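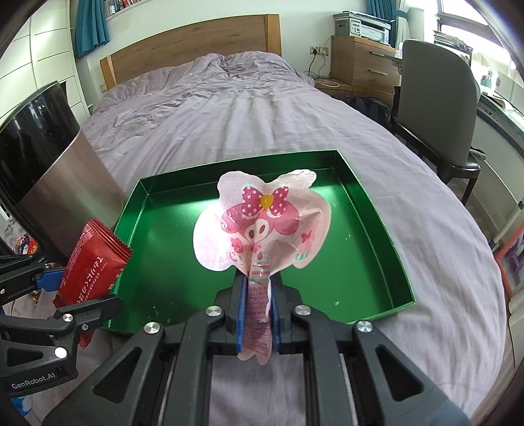 Zinon 2 is out, and the clock-drift headache goes with it

Well, it finally landed! The new version of Zinon went up just after lunch, and I've spent the afternoon poking at it with a mug of tea going cold next to me. If you haven't met it, Zinon is the free tool a lot of us use to line up recordings from hand-held grippers, so that the left hand, the right hand and the finger openings all agree on what time it is before anything gets near a training run.

The big change is in how it deals with two-handed work. Picking up a snack packet in each hand and putting them on a tray sounds like nothing, but the old version lined up each gripper with the start of the session and then hoped for the best. Over a long session the two clocks wandered apart, and you'd end up with a policy that let go with one hand while it was still thinking about the other (ask me how I know). Version 2 checks the two against each other all the way through and stretches the timing where it needs to.

Kirsty Rennie, who looks after the code at Pitcombe, ran it over their household set before release. That's 3,000 clips of tidying, sorting and packing, and 2,754 came through with no hand fixes at all. The rest get put in a separate folder with a short note on what went wrong, and I love that, having lost whole evenings to scrolling through logs.

"Crinkly wrappers were the worst," she told me. "They squash and shine and change shape, so the old matching kept losing its place. We lean much more on the finger readings now."

There's also a new viewer, written mostly by Kanchan Dwivedi. You drag along one timeline and both hands move together, with the finger opening drawn as a line underneath. It's quick, too: nearly 50 clips loaded on my elderly laptop before the fan got cross. Kanchan says labels are next, so you'll be able to mark the grasp and the release right there on the line, and she's hoping to have a test build ready in September.

A couple of grumbles from me. The export to Grivico still drops your clip names and swaps in numbers, and the settings page has moved for no reason I can see. Old project files open fine, but they're saved in the new format, so do keep a copy first!

The download is on the usual Zinon page, along with a list of all 105 fixes. Bug reports go to Kirsty's team through the form at the bottom.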